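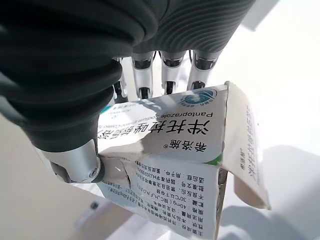
図1　薬箱把持中の手首カメラ画像（英字表記 Pantoprazole sodium の紙箱、母指先端は箱の前面に接触）

助成事業中間報告書
課題名：模擬病室における人型ロボットの物品取扱い（学生プロジェクト Grular）
提出先：Nustden教育助成 事務局 御中
提出日：2020年9月1日
報告者：Osvaldo Godoy（学生代表）
指導担当：Padmavathi Arumugam

1．報告の範囲

本報告は、助成申請書に記載した第一段階（遠隔操作による物品取扱いデータの収集）の終了時点と、第二段階（学習済み方策による把持の再現）の途中経過を対象とする。第三段階の競技会 Zelleck への参加準備については第7節に予定のみを記す。1月に提出した着手報告と重複する内容は省略したが、手指の外装と評価基準は着手報告の記述から変更しているため、該当箇所に変更後の仕様を示す。

学生の班構成は操作班、機体班、データ班の3班で、着手時から変わっていない。班をまたぐ作業は週ごとの打合せで割り当て、記録は共有の作業日誌に残している。作業日誌は助成元から請求があれば提出できる。

2．実施環境

作業はすべて Yensuk 実習棟の模擬病室で行った。室内には病床、引き出し付きの医療用カート、椅子を置き、看護系科目の実習と共用している。共用であるため家具の位置は毎回同じにならない。床に配置の目印を貼る案もあったが、実習側の清掃の都合で採用しなかった。開始位置のずれはデータの側で吸収する方針とし、操作者には開始前の整列を求めず、機体とカートの相対位置だけを毎回記録している。

照明は窓からの光と天井灯の併用である。手首カメラの画像では、白い紙箱と白い台面が重なると露出が上がり、箱の輪郭が背景に埋もれることがある。図1でも右側の白い面は明るく写っており、箱側面の折れた部分の輪郭は落ちた影を手掛かりに判別することになる。この条件は実際の病室でも起こりうるとの指導担当の意見に従い、除外せずに収集対象へ含めた。ただし自動露出の上限は途中で引き下げた。変更前後のデータには別の識別記号を付けてある。

3．機体および手指

機体は着手報告に記載した人型で、脚部は本段階では歩行に用いず、立位を保持したまま上肢のみを動かす。頭部と手首にカメラを備え、頭部側は作業域の全体、手首側は指先と対象物の接触部を担当する。両者の時刻合わせは記録装置側で行っている。

手指について、着手報告では外装を付けない状態で運用するとしていた。その後、手のひらから母指の付け根にかけて柔らかい濃灰色の被覆を追加した。目的は箱の角が関節の隙間に入り込むことの防止である。被覆の追加により、手首カメラの視野の左側が被覆に占められ、箱の左端の印字が読めない場合が増えた。データ班は当初、印字の文字認識を箱の識別に使う計画であったが、印字面が隠れる、上下が逆になる、しわで字形がゆがむといった条件が重なると認識が安定しない。現在は箱を取り上げる前の頭部カメラ画像で品目を確定し、把持後の手首カメラ画像は姿勢と変形の評価に限って使用している。

母指先端は金属の円筒形、他の指は先端を曲げて箱の裏側から支える使い方を標準とした。標準把持では、母指を前面の中央に、残る指を上縁の裏に置く。図1では母指先端が前面の左縁寄りにある。左縁寄りの接触は箱の回転を招きやすく、操作班の手引きでは置き直しの対象としている。

ケーブルの取り回しは機体班の課題として残っている。腕の外側を通る細い線が手首付近で輪になり、カートの取っ手や棚の縁に掛かるおそれがある。固定具を増やすと肘の可動範囲が狭くなるため、輪の大きさを抑える方法を比較中である。

4．データ収集の結果

4.1　件数
第一段階で記録した試行は2888件、このうち評価基準を満たし学習用に採用したものは1483件である。機体の稼働時間は196時間近くに達した。稼働時間には調整と再起動に要した時間を含み、操作者の講習に用いた時間は含まない。

4.2　作業の種類
試行は次の作業に分けて記録した。
・紙箱の取り上げと持ち替え
・カートの引き出しの開閉
・カートから病床側への物品の受け渡し

採用率は作業ごとに差があり、紙箱の取り上げが最も低く、引き出しの開閉が最も高い。受け渡しはその中間であるが、受け取り側の人の動作によって結果が変わるため、単純な比較には適さない。作業別の内訳は添付の表に示した。

4.3　採否の基準
着手報告では「物品を目的の位置まで運べたこと」だけを採用条件としていた。この条件では、箱をつぶしたまま運んだ試行も採用される。操作班から、薬箱の取扱いとしては不適切ではないかとの意見が出て、変形の程度を条件に加えた。変形は次の段階で記録する。

段階A　面の折れ、角のつぶれがない。
段階B　面にしわがあるが、箱の形は保たれている。
段階C　面の座屈、裂け、または面の開きがある。

学習用に採用するのは段階Aと段階Bである。段階Cは採用しないが、削除もせず、変形の検出器を作るための資料として別に保管する。図1の箱は前面下部の裂けと側面の開きがあり、段階Cに該当する。判定は操作者以外の学生が行い、判定が割れた場合は指導担当の Arumugam が決める。

なお、箱は繰り返し使用するので、試行の前からしわが付いている場合がある。判定はその試行で生じた変化に対して行うべきところ、初期の記録には試行前の箱の画像がなく、変化を確認できないものが含まれる。該当する試行には「初期状態不明」の印を付け、学習には使っていない。以後の記録では、開始前に箱の全面を撮影する手順を加えた。

5．把持力の調整

紙箱は中身の有無で剛性が大きく異なる。空箱では同じ指令値でも前面が先に座屈し、指先の反力が下がるため、制御側は握りが足りないと判断してさらに閉じる。この動作が段階Cの主な原因と考えている。対策として、反力の低下を検出した時点で閉じ動作を止める条件を入れた。条件を入れた後の試行では段階Cが減る傾向にあるが、箱の種類が偏っており、効果を数値で報告できる段階にはない。

停止条件の副作用として、表面の滑りを座屈と取り違えて停止し、箱を落とす例があった。滑りと座屈では反力の下がり方の時間的な形が違うとの仮説を立て、データ班が波形を整理している。触覚センサーの増設は費用の面から本年度は見送った。申請時の予算に計上した増設分は、紙箱と被覆の交換費に振り替えたい。振替の申請書は別送する。

指令値の上限は操作者が変更できない設定にした。初期には操作者ごとに上限を変えており、同じ作業でも試行の間で条件がそろわなかった。上限を固定してからは、操作者の習熟の差は主に接近方向の選び方に現れている。

6．カート周辺の作業と安全

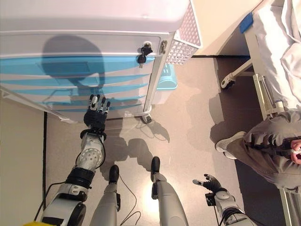

－　4　－

図2　頭部カメラ画像（カートの引き出し前面へ左手を伸ばした姿勢）

カートの作業では、頭部カメラは機体自身の腕と脚を含めてほぼ真下を見る姿勢になる。引き出しの前面は水色で、白い枠との境界は検出しやすい。一方、機体の頭部の影が上の引き出しに落ち、くぼんだ取っ手の検出に影響することがあった。影の内外で検出の閾値を切り替える処理を試したが、影の縁で結果が揺れるため、現在は取っ手の位置をカートの外形から推定し、画像による検出は補正に使っている。

カートには錠があり、鍵は前面右端の錠に差した状態で運用している。施錠の有無を機体側で確認する手段はない。開始前の点検表に解錠の確認欄を設け、操作者が記入する。点検表の導入前には、施錠された引き出しを引き続けて手首の保護停止が働いた例が作業日誌に残っている。

側面に掛けた白い網目のかごと、カート下部の水色の容器は、腕を下げる経路の近くにある。経路計画ではこれらをカート本体と一体の障害物として扱い、余裕を取った。余裕が大きいため低い位置の引き出しへは届かない姿勢があり、低段の開閉は本段階の対象から外した。

床面では、機体の足元に黒いケーブルがある。第二段階でも立位保持のまま運用するので足の下に入る可能性は低いが、第三段階で足を動かす場合は配線を背面側へ移す必要がある。移設の方法は機体班が検討しており、次回報告に含める。

図2の右端には病床の脇で着座した人が写っている。人が作業域の近くにいる状態での運用は、次の条件で行っている。
・着座した人の膝より内側に機体の手が入る経路を設定しない。
・操作者のほかに、停止スイッチを持つ学生を必ず配置する。
・受け渡しでは、人の側から手を伸ばし、機体は手を止めて待つ。
・人が立ち上がる場合は声で知らせ、機体を先に停止する。

本段階で人への接触事故はなかった。保護停止の記録は、引き出しの引き過ぎとケーブルの張りによるものが大半を占める。いずれも停止後に機体班が点検し、再開の可否を日誌に記入した。

画像に写る人の扱いについては、撮影の前に書面で同意を得ている。外部へ公開するデータからは、顔の写った区間を除く。公開の範囲は助成条件の改定を待って決める。

7．第二段階の経過と今後の予定

学習には採用済みの試行のみを用い、頭部画像、手首画像、関節角を入力とした。現状の方策は、引き出しを開ける動作を操作者の介入なしで再現できる。ただし機体とカートの相対位置が収集時の範囲に入っていることが前提となる。範囲外では手が取っ手の手前で止まり、そのまま動かなくなる。範囲の拡大には追加の収集が必要で、操作班が計画を作成中である。

紙箱の取り上げは、箱が単独で置かれ、前面が上を向いている場合に限って再現できている。箱が隣接する場合と立てて置いた場合は、接近方向の選択が安定しない。持ち替えは未着手である。

申請書の工程表に対する遅れは次のとおりである。
・紙箱の取り上げ：評価基準の変更に伴う再判定のため遅延。
・持ち替え：上記の完了後に着手。
・引き出しの開閉：工程表どおり。
・受け渡し：データ収集は完了、学習は未着手。

競技会 Zelleck については、参加登録の前に方策のみで一連の作業を通せることを学内の条件とした。条件を満たさない場合は登録を見送り、遠隔操作部門への変更も行わない。遠隔操作部門では助成課題である自律化の評価にならないとの判断による。登録の可否は決まり次第、事務局へ連絡する。

8．教育面の経過

操作者の講習は、手順書の通読、空箱での練習、判定作業への参加の順に行う。判定作業を操作の前に経験させる順序も試した。この順序で入った学生は、初回から母指の接触位置に注意を払う傾向があったと Godoy が日誌に記している。人数が少なく比較にはならないが、次の講習では判定作業を先に置く。

手順書は操作班が改訂を重ねており、版の管理が追い付いていない。古い版に従って記録された試行では、ファイル名の付け方が現行と異なる。データ班が変換用の対応表を作成し、今後の改訂は講習の前に限ることにした。

成績評価は試行の件数によらず、作業日誌の記述と班内の役割の遂行で行う。件数を評価に入れると、採用されやすい引き出しの作業に希望が集中するとの見通しがあったためである。

9．助成元への確認事項

(1) 触覚センサー増設分の予算の振替について、承認の要否。
(2) 段階Cの試行を含むデータを成果物として提出する場合の形式。
(3) 公開データに薬箱の印字が写ることの可否。品名、用法、承認番号の欄が読める画像があり、伏せる処理が必要であれば作業量を見積もる。
(4) 次回報告を、競技会の登録の可否が決まった後とすることの可否。

添付
別表1　作業別の試行件数と採用件数
別表2　変形段階の判定記録
別表3　保護停止の一覧
別紙　　操作手順書（現行版）、開始前点検表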